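剩菜

剩菜，又称剩饭剩菜、隔顿菜、隔夜菜，指一餐结束以后没有吃完、留待日后再吃的熟食。各地叫法不少，北方有些人家管它叫“折箩”，原本专指酒席散后把各桌的余菜倒在一处，后来口语里用得宽了，自家锅底那点东西也可以这么叫；江南一带说“隔夜小菜”，粤语区讲“餸脚”，闽南话里的“菜尾”则带着几分喜庆，因为从前要等办桌请客才会有。本条目谈的是家庭范围内的剩菜，包括它的由来、存放、复热和再烹饪，餐馆与食堂的余菜处理只在必要的地方顺带一提。

名称与范围

严格说来，剩菜和“备菜”不同。备菜是有意多做的，做的时候就想好了明天要带饭，或者周末要出门，冰箱里得先存一点；剩菜则多少带有意外的性质，米下多了，客人少来了一位，孩子在外婆家已经吃过点心，一盘好好的红烧茄子便这样留了下来。可是在真实的厨房里，两者的界线模糊得很。许多掌勺的人嘴上说“又剩了”，手上其实早就多切了半块肉，心里也清楚明天中午有人要靠它下面条。

民俗写作者Conceição Cunha在随笔集《锅底》里把这种情形叫作“有预谋的剩”，这个说法后来在爱好家常菜的读者中间流传得很广，本条目下文也会借用。她还提到一种“礼貌的剩”，就是盘子里最后那一块，谁都想吃，谁都不好意思伸筷子，让来让去，让到凉了，只好扣上盖子收起来。这类剩菜份量极小，在冰箱里占的地方却一点也不小，因为主人家舍不得给它换个小碗，总是连原来的大盘子一起端进去。

生的食材没有用完，比如半棵白菜、一截山药，习惯上叫“余料”，不算剩菜。汤底和卤汁的归属历来有些争议，有人觉得老卤是越用越有的东西，谈不上剩；也有人认为凡是过了火、离了桌的，都该归进来。本条目从宽，把它们放在“再烹饪”一节里说。

历史上的剩菜

在没有冷藏设备的年代，剩菜的寿命完全看天气。冬天好办，北方人家把饺子冻在院子里，菜盆放在背阴的窗台上，盖一块木板，再压一块石头防猫；南方的冬天湿冷，碗橱的纱门一关，也能对付到第二天。夏天就费心思了，常见的做法是把饭菜装进竹篮，用绳子吊到井里，离水面留出一点距离，借井里的凉气保着。也有人把饭盛在竹编的饭篓里挂在穿堂风经过的梁下，小孩子够不着，老鼠也不容易上去。饭篓透气，米饭不容易捂出馊味，直到今天，有些老人仍然觉得篓子里的冷饭比冰箱里的冷饭香。

另一条路是靠调味。多放盐，多放油，多煮几遍，把一道菜慢慢往咸菜和酱的方向推过去。梅干菜烧肉就是很好的例子，头一顿未必出彩，蒸过几回之后油脂都进了干菜，颜色乌亮，拌饭最香。霉豆腐、糟鱼、醉货之类原本各有来历，但在许多家庭里，它们和剩菜的处理方法共享着同一套手艺：同样的坛子，同样的酒糟，连压坛口的那块石头都是同一块。

碗橱在这段历史里也值得写上几句。旧式碗橱分上下几层，上层装纱门，放当天要吃的熟菜，中间是抽屉，收筷子、调羹和一些说不清用途的小铁片，下层装实木门，放坛坛罐罐。纱门的好处在于通风防蝇，还有一层好处是看得见。全家人从旁边走过，瞄一眼就知道晚上吃什么，用不着问。等到冰箱进了家门，门一关什么都看不见了，“冰箱里还有什么”从此成了每天傍晚都要问一遍的话。

冰箱普及以后，剩菜在家庭里的地位发生了很微妙的变化。从前留菜要动脑筋，要吊井、要翻炒、要记得半夜起来看一眼；后来只要拉开门往里一搁，事情就算办完了。方便是真方便，遗忘也跟着来了。Cunha在书里写她母亲每逢十二月清理冰箱，总能从最里面摸出一只不知何时放进去的小碗，母亲并不懊恼，反倒像遇见老熟人似的，端详半天，才叹口气倒掉。

厨房的格局与剩菜的动线

一盘剩菜从饭桌回到厨房，再从厨房回到饭桌，中间要经过好几个地方：先是台面，在那里晾一晾、换个容器；接着进冰箱；隔天取出来，又回到台面；最后上灶，或者进微波炉和小烤箱。厨房设计者很少专门为这条路线画图，可是一间厨房用得顺手不顺手，往往就看这几步走得别扭不别扭。

台面是其中最要紧的一站。刚离火的砂锅、从冰箱里端出来挂着水珠的保鲜盒、等着归位的盖子，都要往台面上放。石材台面耐热、好擦，花纹深一点的还能藏住零星的油点；浅色的石面看着清爽，酱油和咖喱洒上去就得赶紧收拾，放久了容易渗进去留下印子。木台面温润，手感讨人喜欢，但怕烫怕水，要勤上油。不锈钢台面多见于店铺的后厨，家里用的人不多，嫌它响，锅一放下去整间屋子都知道。

加热电器摆在哪里，各家有各家的道理。放在台面上取用最省力，缺点是占地方；嵌进柜子里整齐好看，高度却要仔细斟酌，太高了端热汤下来手腕发抖，太低了又得弯腰往里瞧。曾在Jinddale住宅改造项目里做室内顾问的Simão Figueiredo主张，无论微波炉放在哪里，旁边都应当留出一块随时能放碗的空处，位置就在开门的那只手顺势能够到的一侧。他的理由很朴素：人从炉子里端出一只烫碗的时候，是没有耐心找地方的。

照明也常常被忽略。吊柜底下如果没有灯，人站在台面前，影子正好盖住手里的盘子，鱼刺挑没挑干净、菜叶子有没有变色，都要凑近了才看得清。改造老房子的时候顺手补一条柜底灯，花费不大，往后许多年都会觉得这钱花得值。 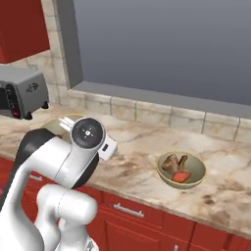

存放

存放剩菜的头一件事是趁早。饭吃完了，人还坐在桌边聊天，这是最舒服的时候，也是最容易误事的时候。室温下的熟食很快会进入细菌喜欢的温度，天热时尤其如此，所以有经验的主妇主夫往往一边听着闲话，一边已经把该收的收走了。旧说法讲“热东西不能进冰箱”，这话在压缩机还很娇气的年代有它的道理，如今只要菜不是滚烫的，分装成浅浅的小份，稍微散散热气就可以放进去，用不着非等到凉透。一大锅汤则另当别论，整锅放进去既凉得慢，又把旁边的牛奶和鸡蛋捂热了，最好连锅坐在冷水盆里搅一搅，再分到几只碗里。

容器的选择上，玻璃盒不串味，看得清里面是什么，缺点是沉；搪瓷盆结实耐用，不能进微波炉；塑料盒轻便，可是装过咖喱和红油之后会染色，怎么洗都带一点橘黄，很多家庭索性给它定了名分，专门装这类菜。盘子上倒扣一只碗是最省事的土办法，叠起来也还算稳当，只是密封差些，韭菜一类气味重的东西不宜这样放，不然第二天连西瓜都是韭菜味的。

各类菜品的耐放程度差得很远：

- 炖肉、卤味最耐放，凉了以后汤汁凝成冻，把肉裹在里面，味道反而更匀。
- 豆制品容易发酸，最好当天或者隔天就吃掉，闻着稍有不对便不要犹豫。
- 绿叶菜放久了颜色发暗，口感也软塌塌的，宁可少炒一点，吃多少炒多少。
- 凉拌菜会不断出水，醋和蒜的香气也散了，没有必要留。
- 海鲜讲究最多，虾蟹凉了腥气重，留下的应当先剥壳取肉，密封冷藏，尽快吃完。
- 米饭要趁还有余温时盖好，冷透了再盖，表面那层已经干硬，炒的时候怎么也打不散。

一般家庭把冷藏剩菜的期限定为3天，再久就该冷冻或者舍弃。冷冻的时候要写标签，这件事人人知道，人人嫌麻烦，于是冷冻室里总有几包面目模糊的东西，要化开了才晓得是肉馅还是豆沙。Worholm家政学堂编过一本薄薄的小册子，建议把笔和胶带直接用绳子拴在冰箱把手上，样子虽然不大好看，试过的人却大多没有再拆下来。

生熟分开是老生常谈了，仍然值得再说一遍。熟菜放上层，生肉生鱼放下层并且用有边的盘子托着，这样即使有血水渗出来，也不会滴到别处。装过生食的盘子没有洗之前，不要图省事拿来盛熟菜，夹生肉的筷子也要另备一双。家里有老人和幼儿的，这一条更要守得严一些。 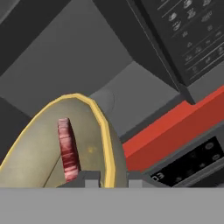 冰箱里的摆放顺序也有讲究，新放进去的往后推，先前的往前挪，让旧菜总在眼前。道理和商店理货是一样的，难处在于商店里只有理货员动货架，家里却是谁都可以拉开门翻一通。小孩找果冻，大人找啤酒，翻过之后前面的到了后面，后面的到了门边，所谓先进先出也就成了一句空话。有些人家于是辟出一层专门放剩菜，别的东西一概不许上来，家里人饿了先看这一层，看完了再说要不要另外开火。

复热

复热的目标有两个，一是热透，二是不要把好端端的菜热坏。先说热透。通行的家用建议是让食物中心达到70摄氏度以上并保持一小会儿，大块的肉和浓稠的羹尤其要留神，外面咕嘟咕嘟冒着泡，芯子里也许还是温的。没有食品温度计的人家，可以拿一把金属小勺插到中间停一停，再用手背碰一碰勺底，烫得待不住才算数。这办法粗糙了些，胜在随手可得。反复加热对味道和安全都没有好处，所以要吃多少热多少，剩下的留在冰箱里不要动。

蒸是老派的做法，也是最温和的。米饭、馒头、烧卖、扣肉，凡是原本就靠水汽成熟的，蒸一蒸几乎能恢复原貌。电饭锅煮饭时在上面架一层屉，把昨天的菜一并热了，省火又省心，许多人对童年晚饭的记忆里都有那么一只从饭锅里端出来的、碗底粘着几粒米的菜碗。

炒和煎适合本来就干香的菜。锅烧热，少放油，下锅以后不要急着翻，让底面先回一点焦香。煎饺、锅贴、葱油饼走这一路最好，淋几滴水盖上盖子焖一下，再揭盖把水汽收干，底是脆的，皮是软的。烤箱和空气炸锅的道理差不多，对炸物特别体贴，隔夜的炸鸡放进去，皮会重新绷起来。

煮多用于汤菜和炖菜。浓汤重新上火之前应当先加一点水或者清汤，因为隔夜之后汤汁收得更稠，直接大火一冲，锅底很容易糊。加热到将开未开的时候尝一口咸淡，再决定要不要补盐，多半是不用补的。

微波炉是如今最常用的一种，优点不必多讲，毛病也大家都碰到过：碗边烫嘴，中间冰凉，米饭干成小石子，鸡蛋砰的一声。补救的方法其实都很简单。菜要摊开，中间留个浅坑，厚的朝外，薄的朝里；盖一张沾湿的厨房纸或者带气孔的盖子，把水汽留住；热到一半停下来搅一搅，再接着热；时间到了也不要马上开吃，放上片刻，让热气自己走匀。带壳的鸡蛋和密封的盒子不能放进去，有金属镶边的碗碟也不行，这些条目说明书上都有，只是说明书早就不知道收到哪个抽屉里去了。

火力的设定常被忽视。很多人从买回来那天起就只用最高一档，其实中档多花一点时间，效果往往好得多，特别是肉类和奶油类的菜。Worholm家政学堂做过一次小规模的读者试吃，请88位读者在家中分别用高火和中火热同一道红烧鸡，其中有70位更喜欢中火热出来的那一份，理由多半是“肉没有缩”。这当然算不上什么严谨的研究，不过和许多厨房里的体会倒是相合的。
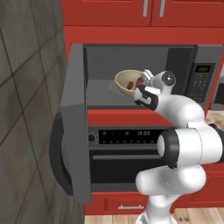
不同的碗对复热也有影响。宽口浅碗受热均匀，深而窄的杯子上下温差大；厚陶碗自己要吸掉不少热量，端出来却能保温很久，冬天用它吃面正合适。取碗的时候垫一块干布，湿布传热快，看着厚厚的一层，握上去照样烫手。若是汤水较多，盛到七八分满就好，再满的话，端着走几步就要洒到袖子上。

再烹饪

把剩菜变成另一道菜，是家常烹饪里最见心思的部分。各地都有这样的代表作，而且不少早已脱离了“打扫战场”的身份，堂堂正正写进了菜单。

炒饭自然排在最前面。隔夜饭水分散去一些，米粒分明，下锅不粘，这是刚煮好的饭很难做到的。配料没有定规，昨天的叉烧、前天的青豆、半根火腿肠，切碎了都能进去，唯独汤汁多的菜要沥一沥，不然炒着炒着就成了烩饭。泡饭则是另一种脾气，冷饭加水一滚，配酱瓜和咸鸭蛋，上海宁波一带的早晨少不了它。饭若是实在太少，还可以压成薄片用小火烙出锅巴，掰着当零食吃。

闽南和台湾的菜尾汤讲究混而不乱，封肉、笋丝、鱼丸、白菜烩在一锅，越煮越醇，据说有人吃喜酒等的就是这一锅。客家人把隔天的炖肉和梅菜重新蒸过，再夹进馒头里。西餐里的牧羊人派、意大利的面包汤、葡萄牙语地区用剩米饭和碎肉捏成的炸丸子，思路大体相通：找一样淀粉垫底或者收口，再用一点新鲜的香料把味道提起来。

北大西洋渔港Skukness有一种叫“周末锅”的吃法，也常被饮食作者提起。当地人把几天里余下的鱼块和土豆压碎，加黄油和洋葱慢慢焙成一张厚饼，两面金黄，切开来配酸黄瓜。镇上的Peixoto小馆把它做成了招牌，店里有40个座位，到了供应周末锅的那一晚，来得迟的客人只好站在柜台边吃。这道菜里的鱼如今都是当天现买的，严格讲已经和剩菜没有关系了，老客人却坚持要用原来的名字，说改了名字味道就不对。

再烹饪也有几条不成文的规矩。味道重的可以盖住味道淡的，反过来不行，所以咖喱里能添剩下的白煮鸡，白粥里不宜倒剩下的咖喱。两道都已经很咸的菜不要合在一起，要合的话就得添豆腐、粉丝或者土豆来分担。新料应当先下锅，旧菜后放，让新料有时间成熟，旧菜又不至于煮烂。葱花、香菜、一点点醋，放在最后，能让一道昨天的菜闻起来像是今天的。

老卤和高汤的养护属于这一类中较为讲究的。每次用过要滤净渣滓，撇去浮油，烧开后放凉密封，冷藏的要隔几天重新煮沸，长期不用就冷冻。豆制品会让卤汁发酸，要另外舀出一些来单独卤，卤完的那部分不再倒回去。

剩菜与家庭生活

剩菜在家里往往有固定的吃主。有些家庭是父亲，有些是母亲，常常是那个做饭的人。别人碗里是新炒的，他面前摆着昨天的半盘，劝也劝不动，总说自己就爱吃这个。时间久了，家里人真就信了，逢到剩菜便自然而然地推到他跟前。关于这件事，各家后来多少都有过一番谈话，有的是玩笑着说开的，有的说得眼圈发红。比较体谅人的做法，是把剩菜重新装盘，和新菜一起摆到桌子中间，大家都夹一筷子，两三筷子下去也就见底了。

带饭的人对剩菜的态度要积极得多。头天晚上盛饭菜的时候先把饭盒装好，再开饭，这样带的那份干干净净，没有翻动过，也不会出现吃到最后只剩汤汁可带的窘境。带饭的菜宜干不宜湿，宜炖不宜爆炒，米饭和菜若能分格最好。

节日前后是剩菜的高峰。年夜饭讲究“年年有余”，鱼要留一点到初一，这大概是全年唯一一次理直气壮的剩。到了初三初四，冰箱塞得关不上门，人人都盼着一碗清汤面。Cunha说她最喜欢的恰恰是这几天，亲戚走了大半，菜都是现成的，谁饿了谁去热一点，厨房里断断续续总有人，热东西的时候顺便说上几句话，比正席上说的还多些。

参见

炒饭；菜尾汤；碗橱；食品冷藏；便当；家常菜

参考资料

Conceição Cunha：《锅底》，随笔集。
Simão Figueiredo：《Jinddale住宅改造项目厨房札记》。
Worholm家政学堂：《冰箱门上的绳子：家庭存菜小册》。

本条目最后修订：2022-04-09　|　联系编辑部　|　版权所有，转载请注明出处　|　返回顶部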